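Visit notes, Bronddale residence block, Mon 2 March

Lihua Shao and I were shown room 1006 on the open day. Our interest was storage and sorting of personal goods in a small furnished unit, as input to the Javus packing guide.

## Room and fittings

The floor is grey concrete. The bed has a metal frame with dark legs, and daylight comes from a window beyond it. Seating is a folding chair, also metal-framed. Bottles are kept against the wall. The tabletop is tan and takes the small goods; textiles and mixed items go into cardboard boxes. 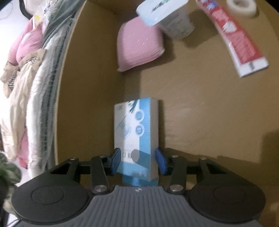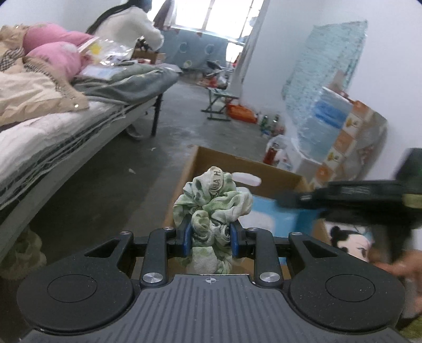
## Observations

- Small goods: a white box with a blue stripe, toothpaste, a roll of tissue and a roll of adhesive tape share the table. A flat package rests on the tissue roll – acceptable for short periods only.
- Open box on the floor: mixed contents, including a doll head with black hair. A light green patterned fabric piece was held over it. We would separate textiles from plastic.
- Bed: quilt, pillows and a grey blanket, with a plastic bag and a flat package on top. Bedding should be cleared first.

## Follow-up

Guoqing Ye will send the floor plan. Second visit in June, with two more rooms.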